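自宅サーバーの写真同期が止まる件、自分用の作業ログ(解決済み・たぶん)

状態:クローズ(様子見)
対象:Mirdenの小型NAS、同期アプリはHistedeo
症状:スマホからの写真の同期が821枚目で必ず止まる

同じ症状で検索して来る人がいるかもしれないので、家のメモをほぼそのまま貼っておきます。だらだら長いです。急いでいる人は「ログをちゃんと読む」のところまで飛ばしてください。

■ 最初の状況

3月に入ってスマホを買い替えたので、古いほうの写真を全部NASに逃がそうと思ったのが始まりです。Histedeoを入れて、フォルダを選んで、開始を押して、あとは放っておけばいいやと思って風呂に入りました。出てきたら止まってました。画面には「同期を一時停止しました」とだけ。エラー番号なし。理由なし。再開ボタンを押すと15秒くらいぐるぐるして、また同じ表示に戻ります。

このときは「Wi-Fiが切れたんだな」と思って、ルーターの横まで持っていってもう一回。やっぱり止まる。進捗の数字を見たら821。さっきも821だった気がする……と思ってもう一回やったら、また821でした。ここでちょっと背筋が寒くなりました。

■ とりあえずやったこと(全部だめだった)

スマホの再起動。だめ。

NASの再起動。だめ。しかも起動にやたら時間がかかって、その間ずっと家族に「テレビの録画が見られない」と言われました(録画もNASに置いているので)。

アプリのキャッシュ削除。だめ。消したらログインし直しになって、パスワードを思い出すほうに時間を取られました。紙のメモは冷蔵庫の横に貼ってあるのに、引き出しを全部開けて探すという無駄なことをしています。

アプリの入れ直し。だめ。しかも最初から数え直しになるので、821にたどり着くまでに20分待ち。この20分が地味につらい。進んでいる間は順調に見えるので、毎回「お、今度こそいけるのでは」と期待してしまうんですよね。で、止まる。

ルーターの5GHzと2.4GHzの切り替え。だめ。2.4GHzだと遅くなるだけで、止まる場所は同じ。

省電力設定の解除。だめ。でもこれは解除しておいて損はないと思うので、そのままにしてあります。うちの機種だと、画面を消してしばらくするとアプリが裏で寝かされることがあって、それはそれで別の「止まる」の原因になります。見分け方は簡単で、毎回違う枚数で止まるならこっちを疑う、同じ枚数で止まるなら別の原因、という感じです。

■ 容量を疑う

次に疑ったのはNASの空き容量です。管理画面を開いたら残りが12パーセント。うーん、少ないといえば少ない。でも写真だけなら余裕で入るはずの量です。

それでも気持ち悪いので、古い録画を整理しました。再放送だからいいかと思って消した旅番組を翌日に「あれどこ行ったの」と聞かれて大変気まずかったのですが、まあそれは別の話。空きは増えました。同期は821で止まりました。

ちなみにこのときゴミ箱機能がオンになっていて、消したつもりの録画がまるごとゴミ箱に残っていました。Mirdenの管理画面だと「共有フォルダ」の中の「詳細」のさらに下という、かなり見つけにくいところに設定があります。消したのに空きが増えないという人は見てみてください。私は二回消しました。

■ サポートに聞いてみる

Histedeoのフォームから問い合わせました。返ってきたのは「ネットワーク環境をご確認ください」という内容で、うん、まあ、そうですよね、という感じ。ただその下に「設定画面でバージョン表示を長押しすると詳細ログが出ます」と小さく書いてあって、これが大当たりでした。長押し! わかるわけがない! でもありがたい。最初からこれを教えてほしかったです。

■ ログをちゃんと読む

詳細ログを出すと、止まる直前にこういう行がありました。

name conversion failed, retry
name conversion failed, retry
paused

名前の変換に失敗、ということらしい。つまり中身ではなくファイル名でこけている。ネットワークでも容量でもなかったわけです。今までの作業はなんだったのか。

となると、止まった位置の次の写真の名前を見ればいいはずです。ところがアプリの画面には名前が出ません。仕方がないのでスマホをパソコンにつないで、撮影日の古い順に並べて、同期が済んだ最後の一枚の次を探しました。

見つけたのがこれまた微妙なやつで、昔使っていたDuanという画像加工アプリが書き出したファイルでした。名前の途中に絵文字と、見た目ではわからない改行のような文字が入っています。パソコン側でも名前の表示が二段に折れていて、ああこれだな、とすぐわかりました。

■ 直し方

手順だけ書くとこうです。

1. 同期を止める(一時停止の表示でも、念のため停止を押す)
2. スマホをパソコンにつないで、問題のファイルを英数字だけの名前に変える
3. アプリに戻って、設定から「一覧を作り直す」を押す
4. 同期を再開する

3を飛ばすと古い名前のまま読みに行って同じところで止まります。やりました。はい。名前を変えたのにまた821で止まったときは、さすがにスマホを布団に投げました。

Duanで書き出したものはほかにも混ざっていたので、まとめて名前を変えるのにPrekdenというフリーの一括変換ツールを使いました。設定は「使えない文字を消す」にチェックを入れて、頭に連番をつけるだけ。必ずコピーを取ってからやってください。私は最初、連番の設定を間違えて、撮影日順がぐちゃぐちゃになりました。コピーがあったのでやり直せましたが、なかったら泣いていたと思います。

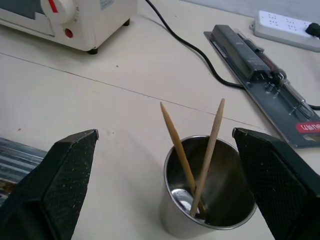
で、再開したらあっさり821を越えて、そのまま最後まで行きました。夜の11時ごろだったのに、ひとりで「おおー」と声を出してしまいました。枚数が増えていくのをただ眺めているのがこんなに楽しいとは。

■ その後の確認

本当に全部入っているのか不安だったので、NAS側とスマホ側で枚数を突き合わせました。最初は数が合わなくてひやっとしたのですが、スマホ側の数にスクリーンショットが入っていただけでした。Histedeoは初期設定だとスクリーンショットのフォルダを除外します。必要な人は対象フォルダの一覧で手動で足してください。私はレシピのスクショを大量にため込んでいるので足しました。見返したことはほとんどないんですけど。

あと、動画がサムネイルなしの灰色の四角で並んでいたので、これも壊れたのかと思って一瞬焦りました。こちらは放っておいたら朝には普通に表示されていました。NASが裏でゆっくり作っているだけみたいです。古い機種なので、のんびり待つしかありません。

日付がずれている写真もちょっとありました。メッセージアプリで受け取って保存したものは、撮った日ではなく保存した日で並びます。これは同期のせいではなくて、スマホの中でも元からそうでした。直すのは面倒なのでそのままです。

■ まだ残っていること

・名前で失敗したとき、アプリの画面に何も出ないのは不便なので、サポートに要望として送りました。返事待ちです。
・新しいスマホ側の自動同期はまだオフ。古いほうの端末を初期化してからオンにする予定。
・NASの空きがやっぱり心もとない。ディスクを大きいのに替えるか、録画を減らすか。家族会議の結果、録画は減らさないことになったので、たぶんディスクを買います。

■ 追記

「自分は違う枚数で止まるけど同じ原因?」というコメントをもらいました。枚数は人によって違うはずです。うちはたまたま問題のファイルがその次にあっただけなので、毎回同じところで止まるなら、まずバージョン表示の長押しでログを見てみてください。name conversion の行があれば同じやつだと思います。なければ、すみません、私にはわからないです。ログの止まる直前の数行を貼ってもらえれば、見るだけは見ます。

もうひとつ追記。パソコンにつないでもファイルが一枚も出てこないときは、スマホ側の通知を下ろして、USBの用途が「充電のみ」になっていないか見てください。ケーブルが充電専用だったというのもありました。うちの引き出しのケーブル、半分くらいそれでした。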